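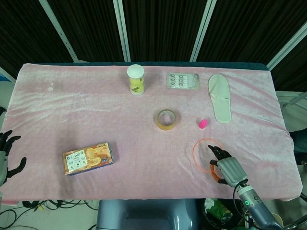
Figure 2. Tabletop station with cloth, mixed household items and two-handed robot.

2.3 Planning the station budget

Complete these steps before you send an order to Salminen.

1. Measure the table. The robot must reach the back edge with either hand.
2. List the items you plan to handle. Include flat, round and boxed shapes — a thin ring needs a different grip from a snack box.
3. Price the cloth and curtain separately. They are not part of the Barkine base kit.
4. Enter 3789 on line 1 of the order sheet for the base kit, and 146 on line 2 for each spare finger set.
5. Allow 14 days for delivery of spares.

Note: Household items wear out. Set aside 100 per station for replacements.

Caution: Do not order cables by table length alone. Measure the full floor run to the controller and keep it clear of the operator's feet.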